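Lab tour notes, Hakside open day
Jun 11, 2022

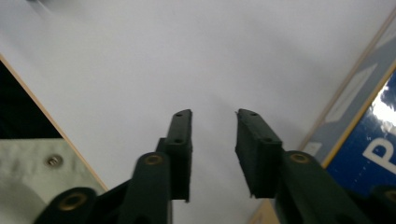 Went for the talk on learning from hand-held demos, stayed for the whole tour. Group there is called Sturkisov, 2 rooms, very warm. The method: people do the task themselves with a gripper in hand, camera riding along, and a policy gets trained on the recordings. No teleop. They had 2,543 demos by the end of May. The fingers are dark green, flat pads with two small holes in each, brass-colored rings at the joints - scuffed already. Jaws open wide.

Result I cared about: they trained on one site and tested on another (Biwott, their partner lab). Adding more demos from the same room hardly helped. Adding new rooms did. Three new rooms beat a big pile of extra recordings from the old one, at least on the cup task. Drawer task was messier and they said so.

Asked about bright backgrounds, glare etc. Answer was a bit vauge - they keep those recordings in and don't filter.

Missed the Skustorness demo, line too long. Slides are supposed to go up on the Hakside page, will link when they do. Parking was bad, take teh bus.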